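Bed linen notebook, August 2018
Entered by Emerson Falcão

Pillowcases first, as they are what everybody asks me for.

The Serkano covers have been through 14 washes now, same cycle each time, tumble dried on low and put back on the pillows the same evening. No ironing. I wanted to see what the cloth does if it's treated the way people treat it at home – washed, pulled on, slept on. The prints have held up better than I expected in July. The pinks are a little flatter than on the spare set in the cupboard, but you need the two side by side to see it.

Weights: the cover fabric was 146 grams per square meter out of the bag. I have not weighed it since and should do that before the next entry.

Fit is still the weak point. The covers are cut longer than the pillow, and the extra cloth ends up in the corners. I tried the Dosier filling and then the Quiroga one, which is fatter. The Quiroga fills the middle well but does nothing for the ends.

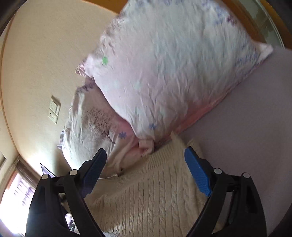

Creasing is worse across the body of the cover than I would like for something sold as easy care. I checked the seam allowance on the spare set and it is even all the way along, so I don't think the sewing is to blame. On the bed the creases run down the cloth and get thickest across the center and lower right, with puckering near the seam, and the corners stand out loose from the pillow. A shorter cut would take care of the corners. I doubt it would do much for the creases – that's the weave, or the finish, and I can't tell which from here. The one with the bare tree on it is the print I'd keep if the range has to be trimmed. It reads well from the doorway, and dark brown on a pale ground doesn't show a small stain the way plain cream does.

Notes on the sheet. Fitted, Ornbridge, second one of the type. The first one lost its elastic at one corner and went back. This one goes on without a fight and stays down at the head end. It still wrinkles toward the foot by morning. I have stopped pulling it flat before each check, because it hid how it behaves when left alone.

Order for making up the bed, so that whoever does it next does it the same way:

Sheet on, corners at the head end first.
Pillows against the wall, the flatter one underneath.
Knits last, laid over the sheet and not tucked in.
Leave it 2 hours before writing anything down.

The knits are only there for weight and for color. Beige goes with the pinks and also with the gray-mauve of the sheet, so I have left it at that. The white throw shed on everything and is back in its bag.
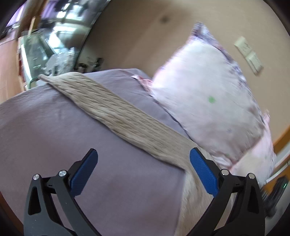 Should the covers be ironed before the next round? I'd leave them alone. Ironing once would set us back to the start, and the 14 washes so far would be hard to compare with whatever comes after.

To do:

Weigh the cover fabric again, dry, after a night on the rack.
Ask Serkano for 3 covers in the shorter cut, any print.
Try the Dosier filling in the shorter cut before the Quiroga.
Move the spare set to the top shelf – it gets the afternoon sun where it is, and then it's no use as a reference.
Write to Ornbridge about the elastic on the first sheet. They have the sheet but I never sent the wash record with it.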